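Relatório final de projeto: software de percepção e planejamento de preensão para objetos dentro de um saco de papel

Disciplina de Projeto Integrado em Automação, entrega de outubro
Grupo: Kumudini Liyanage, Sunil Chowdhury, Huệ Hoàng, Tanvir Siriwardena
Orientação: Mal-soon Yook

1. Objetivo

Retirar itens de dentro de um saco aberto usando só a câmera fixa e o braço do laboratório. Sem sensor de força. O foco do trabalho é software: segmentação, escolha do ponto de pega, planejamento da aproximação e a ferramenta de registro. A parte mecânica veio pronta do semestre anterior e não mexemos nela, fora apertar parafuso.

A proposta original falava em caixa rígida. Trocamos para saco de papel depois da primeira reunião com a orientadora, que achou a caixa fácil demais. Ela tinha razão, na caixa o detector antigo já resolvia quase tudo.

2. Preparação da área de trabalho

Saco de papel pardo, bordas enroladas para fora até virar uma bacia rasa, preso com fita preta. Primeira versão sem fita: a borda cedia e o modelo de colisão ficava errado em poucos ciclos. Com fita, melhorou bastante. Não ficou perfeito, o papel continua deformando quando o braço encosta.

Objetos do conjunto "misto": um bicho de pelúcia, uma corda grossa, um torrão marrom. Escolhidos de propósito por serem ruins cada um do seu jeito. Macio e leve, comprido e flexível, pequeno e da cor do fundo. 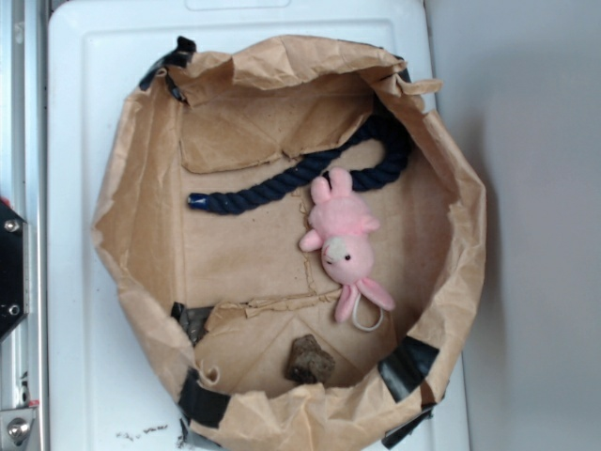 Figura 1. Conjunto misto na área de trabalho, com a pelúcia apoiada em parte sobre a corda.

O fundo do saco é um problema por si só. Papel rasgado dobra, faz sombra, e o segmentador via objeto onde só tinha aba. Na Figura 1 parte da corda passa por baixo da aba rasgada, então a máscara da corda sai quebrada em dois pedaços. Deixamos assim. Alisar o fundo seria facilitar a própria avaliação.

3. Arquitetura

Quatro processos, trocando mensagens por fila local:

captura: lê a câmera, corrige distorção, recorta a região útil
percepcao: segmenta, gera máscaras e candidatos de pega
plano: escolhe o candidato, calcula trajetória, verifica colisão
registro: grava tudo, inclusive as decisões descartadas

Para o planejador usamos a biblioteca Celtetti, que já estava instalada na máquina do laboratório. O registro foi escrito do zero pelo Sunil e ganhou o nome de Jomitz (nome da pasta temporária, ficou). O Jomitz guarda imagem, máscaras, candidato escolhido, lista dos rejeitados com motivo e o comando enviado. Foi a melhor decisão do projeto, deveria ter vindo antes. Nas primeiras semanas a gente discutia de memória por que o braço tinha ido para um lado e não para o outro.

4. Percepção

4.1 Dados

3,297 imagens anotadas no total (o número segue o formato da ferramenta de exportação, vírgula como separador de milhar). Destas, 2,000 foram para treino e o resto para validação e teste. Anotação manual, dividida no grupo. A Huệ revisou as máscaras e achou inconsistência na corda: uns anotavam a parte encoberta, outros não. Refizemos com regra única, só o que está visível.

4.2 Modelo

Rede de segmentação pequena, pré-treinada, ajuste fino nas últimas camadas. Lote de 16. Tentamos lote maior e a placa de vídeo não aguentou. Aumento de dados: rotação, variação de brilho, desfoque leve. Rotação livre ajudou, faz sentido, visto de cima não existe "para cima".

4.3 Onde falha

Torrão marrom sobre papel marrom. Contraste baixo, textura parecida com a das dobras. O modelo acerta mais quando existe sombra lateral bem definida, o que quer dizer que ele aprendeu a sombra e não o objeto. Testamos mudando a luz de lado e a confiança caiu muito. Fica registrado como limitação, não conseguimos resolver no prazo.

Pelúcia: máscara boa, ponto de pega ruim. O centro geométrico cai no corpo, mas as partes compridas puxam o centróide para fora. Passamos a usar o ponto mais interno da transformada de distância no lugar do centróide. Mudança de uma linha, diferença grande.

5. Planejamento

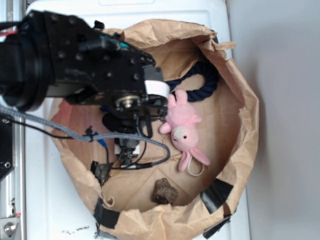
A verificação de colisão foi a parte que mais atrasou. O modelo do braço na Celtetti tinha só os elos e a garra, com geometria simplificada em caixas, e nenhum cabo. Com isso o planejador aprovava poses bem baixas achando que sobrava folga embaixo do punho. Não sobra: o cabo trançado cinza desce em curva até perto dos fios e conectores pendurados embaixo da garra, e esse conjunto ocupa justamente o espaço que o modelo dava como livre. Acrescentamos um volume extra em forma de cápsula cobrindo essa região, preso ao último elo. Conservador demais em algumas poses, mas parou de aprovar trajetória que raspa o fundo.

Paredes do saco: modeladas como polígono extrudado, tirado do contorno da borda na imagem. Atualizado a cada ciclo. Custa tempo de processamento, porém sem isso o polígono fica velho logo, porque o papel mexe.

Ordem das retiradas: no início era por confiança da máscara. Ruim, o sistema tentava puxar a corda com a pelúcia em cima. Trocamos por um grafo simples de oclusão. Se a máscara A interrompe o contorno de B, A sai antes. Quando há ciclo no grafo, desempata pela confiança. O Tanvir queria algo mais elaborado, com estimativa de profundidade a partir de uma imagem só, chegou a ter um protótipo mas o erro era da ordem da altura do torrão. Abandonado.

Aproximação: vertical até uma altura segura, depois descida lenta. Para a corda giramos a garra perpendicular ao eixo local, calculado no esqueleto da máscara. Funciona nos trechos retos. Nas curvas fechadas o eixo fica instável e o ângulo pula entre um quadro e outro. Paliativo: média dos últimos 5 quadros.

6. Problemas de integração

Relógio. Captura e plano usavam fontes de tempo diferentes e o plano às vezes pegava a máscara anterior. Sintoma: o braço indo certinho para onde o objeto estava antes. Perdemos uma tarde nisso até olhar os carimbos de tempo lado a lado no Jomitz. Hoje toda mensagem leva o carimbo da captura e o plano recusa o que está vencido.

Calibração. A transformação câmera-base muda se alguém encosta na estrutura de alumínio. Fizemos script de verificação rápida com marcador impresso, roda no começo da sessão. Se o erro passa do limite não deixa iniciar. Irritante, mas evitou resultado jogado fora.

Oclusão pelo próprio braço. Com a garra dentro do saco, o segmentador perdia pedaço da corda e às vezes classificava peça do braço como objeto. Solução: projetar o modelo do braço na imagem e zerar as máscaras ali. Mesma limitação dos cabos, eles não estavam no modelo. A cápsula da seção 5 serviu para os dois usos.

Configuração. Cada um tinha um arquivo de parametros diferente na sua pasta. Agora existe um só, versionado, e o Jomitz grava o identificador junto com cada tentativa.

7. Avaliação

O protocolo foi definido com a orientadora: arranjo aleatório, operador não interfere, sucesso quando o objeto sai do saco e é solto na área de descarga. Comparação entre três versões: centróide com ordem por confiança, ponto interno com ordem por confiança, ponto interno com grafo de oclusão.

Resultado qualitativo, por tipo de objeto. A pelúcia foi quem mais ganhou com o ponto interno. A corda ganhou com o grafo, quase nada com o ponto interno. O torrão não mudou entre versões, pois o gargalo dele é detecção e as três usam o mesmo modelo. As tabelas completas estão no anexo entregue com o código.

Também rodamos o detector de referência do pacote Dierckx, que o grupo anterior usava. Ele dá caixas e não máscaras, então só dá para comparar a detecção, não o ponto de pega. Para a corda a caixa é quase inútil, o centro dela cai no papel vazio dentro da curva.

8. Divisão do trabalho

Kumudini: percepção, treino, transformada de distância
Sunil: registro, integração, script de calibração
Huệ: revisão das anotações, avaliação, texto das seções 4 e 7
Tanvir: planejamento, colisão, grafo de oclusão

9. Pendências

Anotar mais imagens do torrão com luz vindo de lados diferentes. É o que daria mais retorno.

Modelar o cabo de verdade, pelo menos como cadeia de segmentos. A cápsula rejeita poses boas perto da parede esquerda.

Tratar a fita preta. Quando ela brilha, aparece falso positivo na borda, hoje filtrado pelo contorno do saco. Se o contorno sai errado o filtro falha junto.

Portar o Jomitz para a máquina nova da sala Plorkbridge. Sunil começou, falta testar a leitura dos registos antigos.

Código e anexo no repositório da disciplina, pasta do grupo. Instruções de instalação no arquivo leia-me, conferidas numa máquina limpa, menos a parte do driver da câmera, que ainda precisa ser feita na mão.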